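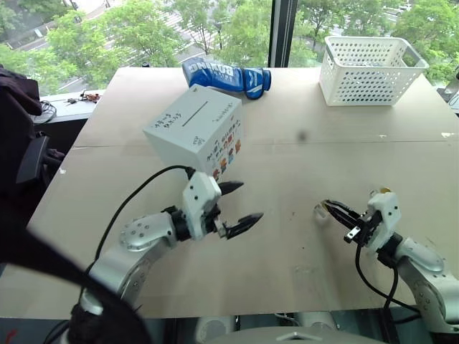
4. Setting up your transfer window

Welcome to the best part of Helmy! If you've worked through sections 1 to 3 you already have a club, a squad and a ground, and now you get to go shopping. The steps below cover a league of up to 17 managers using the standard rules. If your league runs on the draft rules, read section 6 first and then come back for steps 5 to 9.

Before you start

You'll need the league code your organiser sent you, and a squad that passes the registration check (green tick next to the club badge). You don't need to have played a match yet. Plenty of managers do all their business before the first whistle, and it's great fun to watch the first morning's bids roll in.

Opening the market

1. From the Club screen, choose Office, then Transfers. The first time you go in, Helmy asks for your league code. Type it without spaces.

2. Check your budget in the top bar. Every new club starts with 140 credits for fees and a separate pot for wages. The two pots don't mix, so a big fee never eats into what you can pay your goalkeeper.

3. Open Squad Status and give every player one of the four labels: Key, Regular, Rotation or Available. Do take your time over this! Other managers can see the labels, and a player marked Available will start drawing offers within minutes in a busy league.

Note: A player marked Key can still receive a bid. The label only means the bid goes straight to your inbox with a red flag on it, and the player's mood won't drop if you turn it down.

4. Set an asking price for anyone you'd like to sell. Leave the box blank if you'd rather hear what people think he's worth, and you may be pleasantly surprised. My own Horport side once got 31 credits for a left back I'd have let go for ten.

Making a bid

5. Tap Search and pick a position. The player pool holds 466 names at the start of a season, and the filters are your friend here. Age, Contract Left and Minutes Played are the three I'd switch on first, Minutes Played above all: a talented midfielder who can't get a game at a big club is often the best bargain going.

6. Open the player's card and choose Make Offer. Enter the fee, then slide the instalment bar if you want to spread the cost over two windows.

7. Add any extras. You can include a sell-on share, an appearance bonus, or one of your own players in part exchange. Players offered in exchange have to agree to the move, and they do sulk if it falls through.

8. Press Send. The other manager has 12 hours to answer. If they don't, the offer lapses and your credits come back to your budget.

Caution: Credits are held from the moment you press Send. If you have five offers out at once, all five fees are locked, and you can't spend that money anywhere else until each one is answered or withdrawn.

9. Once the fee is agreed, go to Personal Terms. Suggest a wage and a contract length. The face beside the player's name shows how he feels: smiling is a yes, level means he'd like a little more, and a frown usually means he wants more matches. Try raising his promised squad role before you raise his wage.

Caution: Promised roles are remembered. Tell a striker he's Key and leave him on the bench for six matches, and he'll hand in a transfer request, very publicly, on the league news page.

Loans

10. To borrow a player, follow steps 5 and 6 but choose Loan Offer. Set the share of wages you'll pay and tick Recall if the parent club wants the right to call him back. You can have three loan players registered at a time.

11. To lend one of your own, mark him Available and tick Loan Only. Youngsters come back from a good loan so much sharper, and the little progress arrows at the end are a joy to see. The Tundasbridge league has a lovely habit of swapping teenagers every season.

Closing day

12. On the last day of the window a clock appears in the top bar. Deals must reach the Signed stage before it hits zero. A deal waiting on Personal Terms doesn't count, so get those done early.

Note: From the November update, a deal sheet gives you one extra hour if both managers press Submit before the deadline. Thanks to Rania Abou Zeid of the Prurkow league, who asked for this and then tested it to bits!

If a player doesn't appear in your squad after signing, go to Office, then Registration, and choose Refresh. Still missing? Check that you haven't gone over the squad limit for your division, and move someone to the reserves if you have.

Next: 5. Choosing a formation

17 comments
12 shares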